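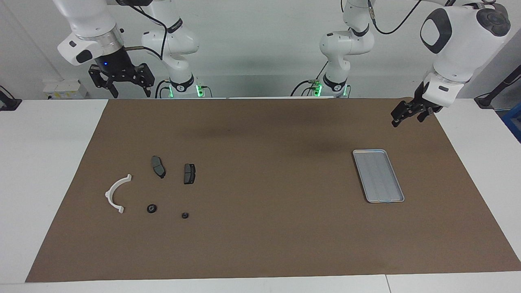 Metal parts tray on brown paper, laid over a white tabletop.

Search this reference Go
Category: Workshop equipment | Vehicle maintenance | Storage

A parts tray is a shallow open container used to hold small vehicle components during repair, inspection or packing. It keeps the pieces of one job together and stops them from rolling off the work surface. Parts trays are found in repair garages, parts counters and school workshops. The name is also used for the deeper bins that slide into shelving, though most suppliers list those separately.

Construction

Most parts trays are rectangular and have a raised rim. Sheet steel, stainless steel, aluminum and molded plastic are all used. Metal trays stand up to solvents and can be wiped clean of brake dust, while plastic ones are lighter and less likely to scratch a finished surface. Magnetic trays, usually round or oblong, hold steel fasteners in place but do nothing for rubber or plastic pieces.

The inside may be a single well or may be split by ribs or loose dividers. Pressed ribs are part of the tray floor and cannot be moved. Loose dividers allow the spaces to be changed, but thin washers can slip underneath them. The Flodetti 712, a steel tray sold mainly to parts counters, came with seven loose dividers and a clip-on label holder. A later version dropped the label holder.

Use in sorting and kitting

Kitting is the grouping of parts that will be used together, so that a mechanic receives one tray per job. Parts are first set out on a clear surface, checked against the job sheet and then placed in the tray by type. Long, narrow compartments suit flat items that can be laid end to end, such as brake pads. A small mixed group might be two brake pads, a rubber bushing and a semicircular plastic bracket, set out to the right of an empty tray with three long compartments. In a tray of that layout the pads can share one compartment, leaving the others for the bushing and the bracket. Friction faces are kept away from greased parts - a smear of grease on a pad is often enough to have it rejected.

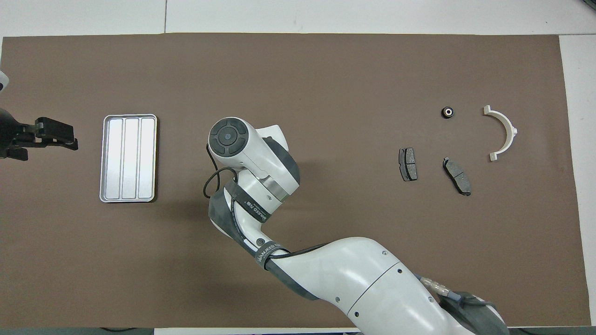
Brake parts are commonly sorted on a covered bench, as the backing plates have hard edges that mark paint and laminate. Paper is cheap and is thrown away when it gets dirty, and a mat lasts longer but has to be cleaned. A plain brown covering that stops short of the table edges, with the tray and the parts both on it, gives enough contrast to pick out a light metal tray as well as dark gray pads and a small black bushing.

Labeling

Garages mark trays by bay number, job number or vehicle. At the Kollurwood training shop in Notdale, instructor Jhonatan Grajales had students write the job number on masking tape at the short end of each tray, with a limit of four jobs per shelf. The Montoya system uses colored rim clips in place of tape.

See also: Brake pad, Bushing, Drawer liner, Kitting

Last edited 2022-10-31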